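## 4. Scheduling your first week of posts in Riditell

By now you should have your accounts connected (if the little dots next to them are still gray, go back to section 3 and sort that out first, I'll wait). I run the accounts for Vindberg, a small shop with a small following, and I set all this up on my lunch breaks, so you don't need a marketing background for any of it!

1. Open **Calendar** and click **New queue**. Give it a name you'll recognize in September, when you have six of them. Mine is called "Vindberg weekly" and I still mix it up with "Vindberg weekly old".
2. Pick your time zone before you add any slots. Changing it later moves the slots but leaves the drafts where they were, and then you get a cheerful good-morning post at dinner time.
3. Add 4 slots for the week. You can add more, but I'd live with four for a while and see if you can keep up.
4. Click **Save queue**. The button is easy to miss, down at the bottom left.

> **Note:** A free plan holds 19 queued posts. Number 20 gets saved as a draft with no warning, so look in the Drafts tab if something seems to have vanished.
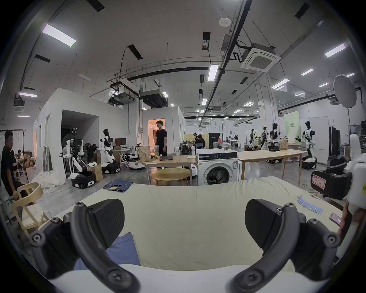 Alt text gets its own box under each upload, and I'd fill it in while you're there, before you've forgotten what you meant to say. Keep it plain. "Folded blue jeans on a pale sheet" does the job fine, and there's no need to squeeze a sale price or three hashtags into it (I used to, and it read terribly out loud). Riditell carries the alt text over to every connected account except Modden, where you have to paste it in again yourself.

### Writing the captions

5. Open a slot and type your caption in the **Main text** box.
6. Put the part you most want people to read in the first 80 characters. The preview on a phone chops the rest, and most of my followers never tap "more".
7. Click **Variants** if you want a different version for each account. I only do this for Modden, where people like things longer and a bit more talky. 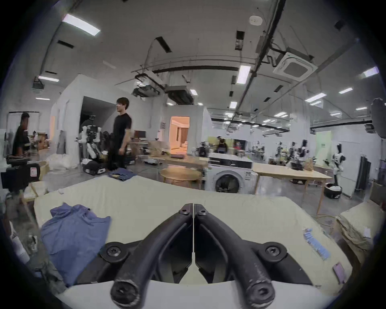

Variants don't follow the main text once you've edited them. Fix a typo in one and it's still sitting there in the others, so I proofread first and split second.

> **Caution:** Don't use **Replace all** on a queue that's already live. It rewrites posts that have gone out too, and the comments under them can end up looking very odd.

### Checking the preview

8. Click **Preview** and flip between square and tall.
9. Drag the crop box if anything important is getting lost at the sides.
10. Hit **Approve** on each post. Unapproved posts just sit there past their time. 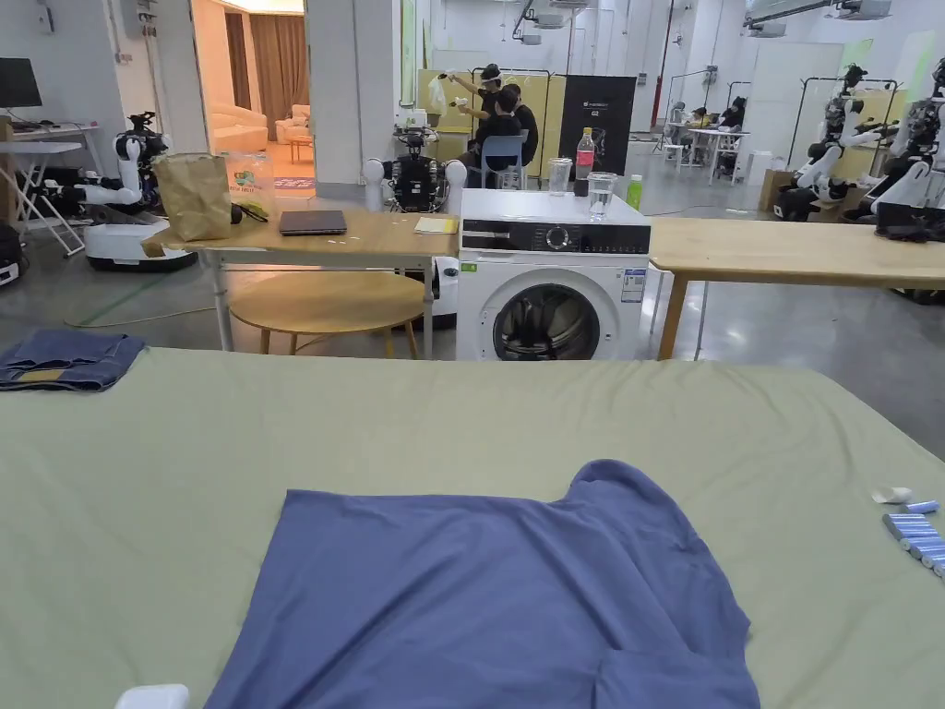
*T-shirt laid out on a green cloth, folded jeans to the left.*

### Answering comments

The inbox pulls in comments every 17 minutes, so don't panic if one shows up on your phone first. I turn on **Assign to me** for questions and leave the rest unassigned.

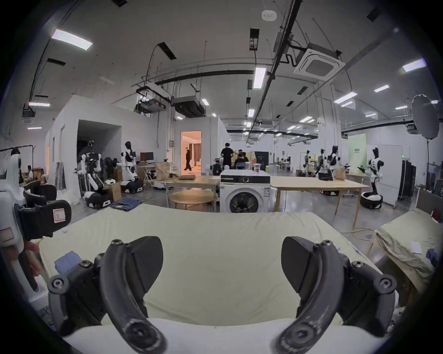

If two of you share the login, agree on who answers what. We had a customer ask about our Peñalver delivery and get two replies with two different answers, and I'm still a little embarrassed about it. The **Lock thread** switch stops that: flip it when you start typing, and it lets go when you send.

Section 5 covers reports. Let the queue run for a full week before you open it, or the charts will be blank.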